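Girkoleck demonstration collection: progress report
May 7, 2026

Collection on the two-arm station is under way, and we are on track to hand over the first full set in July. So far we have 800 usable demonstrations from the tool box tasks. Each one was reviewed by a second person before it was counted.

We set up two stations this period. The second took longer than planned because the Zirkeritz mounting plates arrived with the wrong hole spacing and had to be redrilled. That cost us five working days. Both stations now record on the same schedule, and the files go to Vadoseck every evening.

The main change is in how we vary the setting. Early training runs at Joshi did well on plain walls and poorly on anything else, so we now swap the wall coverings between sessions. We have four patterns in rotation and would like more. 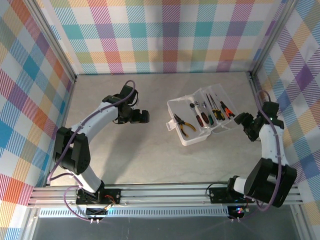

Screwdrivers remain the harder part of the work. Operators tend to pick them up by the handle every time, and the model needs to see other grasps as well. We have rewritten the operator instructions to ask for this — the first sessions under the new wording are still being reviewed.

Spending is within budget apart from the redrilling. We request approval to move the unspent travel money to operator hours.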